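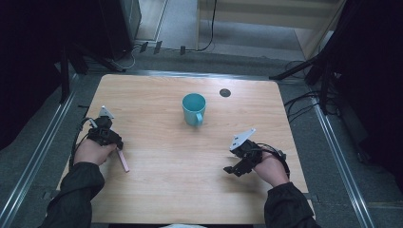 turquoise mug on the desk

Fulatar_fan
Does anyone else's coffee taste flat once it's in plastic? I switched beans in January (Stovach medium roast, the 5 lb bag) and I can't tell if it's the beans or what I'm drinking out of.

uwe_d
It's the beans. I went through two bags of Stovach and both were dull. Grind finer before you blame a cup.

geumok
Disagree, Uwe! Plastic hangs on to smells like crazy, mine tasted like dish soap for a month. Try the same pot in a glass and a plastic mug side by side.

uwe_d
Did that. Same coffee. My wife couldn't tell either.

Simton88
What's your water like? Ours is super hard and everything came out chalky till I got a filter pitcher.

Fulatar_fan
Well water, so... maybe? OK, glass test tomorrow, then finer grind. I still have almost the whole bag to get through (ugh).

geumok
Baking soda soak overnight if it's the mug. Don't use bleach.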